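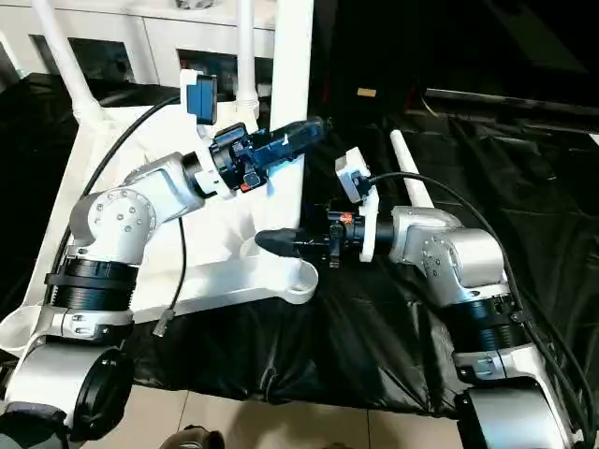 Plerodus is looking for people to teach a two-armed robot by hand and by remote control at our Pudholm site. Before you apply, please read what the job is like.

You will stand at a pair of arms for most of a shift and repeat a small task until we have enough good runs. A typical target is 90 runs of one task. Around 14 will be thrown out, usually for a reason you will find petty. Some days you move the arms directly with your hands, other days you drive them from a control station. We have not settled which one gives better results, and we doubt the people who say they have.

The ads you may have seen elsewhere talk about shaping the future of work. We can't promise that. Last season we recorded 588 runs of cloth handling and the trained arms still bunched the fabric more often than they folded it. We want operators who will write that down plainly — a flattering log is no use to us.

You need steady hands, patience and closed shoes. No engineering background required. Paid training starts in April.

Questions about shifts go to Rosalía Sepúlveda. Send a short letter to Henk Schouten, quoting reference 41. Tell him about a dull job you did well. Please leave out the word "passionate."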